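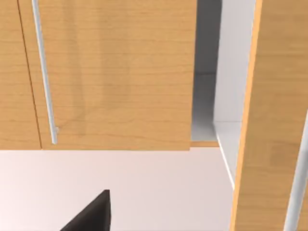 Last changed: 3 Oct 2019

Trelgate Trophy Log: README

Hello! I'm Sadia, and I keep the file that says where the Dogar Shield is and who had it before that. It's the trophy for our ice hockey league (Pendarbridge, Karow and Trelgate, plus whoever joins for a season), and it moves house a lot more than you'd think.

What's in the file

One row per handover, 300 rows so far. Columns are date, who gave it, who took it, club, and notes. The notes are whatever people wrote in the old book, so expect "scratched again" and a fair bit about parking.

If the club column says PB, read Pendarbridge. I meant to fix those in September and then the season started!
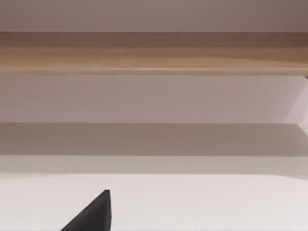

The first 30 rows came from Zeeshan Farooqui's typed list, and he only put the year, so I've left the day and month blank. Please don't fill them in by guessing. Bushra Ghumman checked the Karow rows against their match programmes and changed 10 of them (the old values are in a second tab).

Still missing: the summer Ermira Dimitrov's team shared it with Trelgate. If you played in that side, do email me, I'd love to get it in.

Use the file however you like, just say where you got it.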